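Wipe the fingers before you touch the code

Everyone at Stanirdale wants to retune when a grip goes bad. I say clean first. Crinkly film, little bottles, toothbrushes in sleeves – the tips pick up grime fast.

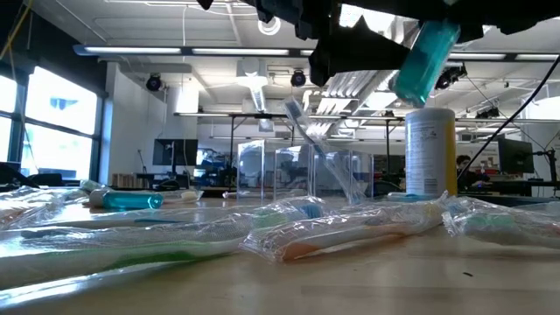
How often should the fingertips be wiped?
Every 800 picks, and again at shift change.

Roland Ashworth says 2000 is fine. Its not. We ran his number in September and spent six days chasing a "calibration" fault.

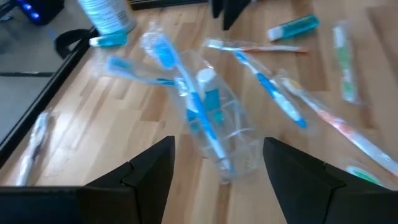 Wrist camera next

Same rag, wrong idea. Clean cloth for the lens, always. Then check the cable slack.

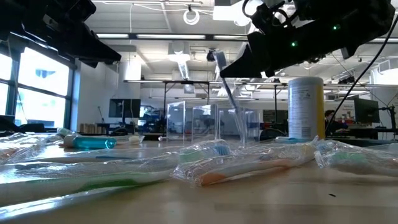 Two arms over the wrapped toothbrushes.

Retune last – if you stil need to.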